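Build Notebook – Panside, PC port
Entry for May, afternoon session
Kept by: B. Dauda

Purpose of session: to establish why the PC build of Panside loses frames on entering the harbor district, and to decide whether the release candidate can go forward to Bosari for certification.

Build under test: candidate 3, full assets, default graphics settings. The console build was run alongside for comparison.

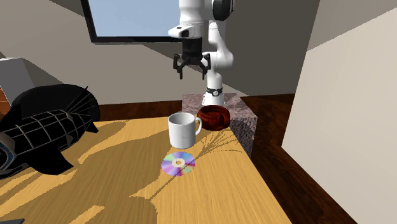
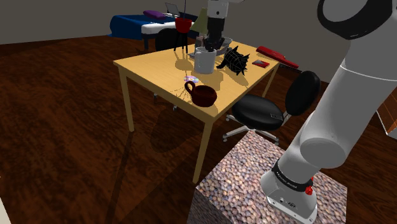
Procedure. The same save file was loaded on each test machine, and the player character was walked from the ferry gate to the market along the fixed route. Frame times were logged by the in-house tool. Each run was repeated after a full restart of the machine.

Results. The console build held its target for the whole route. The PC build did not. On entering the market the frame time rose to 80 milliseconds and stayed high until the character had passed the fish stalls. Turning shadows down made no difference. Turning the crowd setting to low removed the fault entirely.

The crowd code was then checked against the version delivered by Panicker. The limit on active characters had been raised to 400 during the winter work on the festival mission and was never returned to its former value. The console build reads its limit from a separate file and was not affected.

Action taken. The old limit was restored outside the festival mission, and a new build was requested. Two short runs on the new build showed no rise in frame time at the market. The festival mission itself has not been retested.

Other matters observed:

Mouse sensitivity is still reset when the player leaves the map screen. Flanda has the report and has confirmed the fault on their side.

The key binding page accepts the same key for "crouch" and "use item" without a warning. Low priority, but it should be fixed before release.

Subtitles overlap the quest log at the widest screen settings. Not seen at the standard ones.

Decision. Candidate 3 is withdrawn. The next candidate will go to Bosari only after the festival mission has been run from start to finish on both the fast and the slow test machines. Colleagues are asked not to change the crowd file in the meantime – please write to Binta Dauda first if a change is needed.

Logs are in the shared folder under "harbor," sorted by machine. The first log from the slow machine is incomplete and should be disregarded.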